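Stundex opens its Dangate test room to visitors

16/03/2022

Stundex held its first open day at the Dangate site, letting 157 visitors in to see its two-armed robots doing household chores. The company had set out 200 places, and the rest went unclaimed after a morning of heavy rain.

Visitors went through in small groups, each with a guide from the company. They started in the workshop, where arms and grippers are put together and checked, and then moved to the room where the robots practice. It is laid out like a bedroom, with carpet on the floor and a made-up bed, so that the machines work in the same kind of space they would meet in a home.

The task for the day was trash. Operators worked with the robots on reaching a small wastebasket beside the bed and dealing with what was in it. Each attempt was timed and recorded.

"People expect us to show them something fancy," said Sumeya Mekonnen, who runs the home tasks group. "A wastebasket is hard enough. The bag is soft, the paper moves when you touch it, and the basket tips over if you push from the wrong side."

Mekonnen said her group has recorded 153 attempts at the task so far and plans to keep going until May. After that the robots will move on to making beds and folding towels.

Questions from visitors were mostly about price and safety. Stundex has no product for sale and gave no date for one. Staff said the arms are set to move slowly when people are in the room, and that an operator can stop them at any time.

Tài Phùng, a nursing student who came with four classmates, said he had hoped to see the robots work faster. "It takes a while to pick up one wrapper," he said. "But I know people who can't bend down to do that, and they would wait."

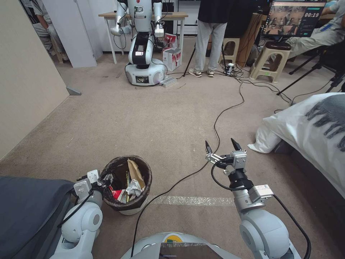
A robot's grippers on either side of the wastebasket during the open day at Dangate.

The software used in the practice room was written with Ejigu, a smaller firm that shares the building. Ejigu also showed its own program, Jindunness, which sorts recordings by task so that staff can find them later.

A second open day is planned for May. Entry is free, but places must be booked through the Stundex front desk. Children under 12 need to come with an adult, and school groups should call ahead.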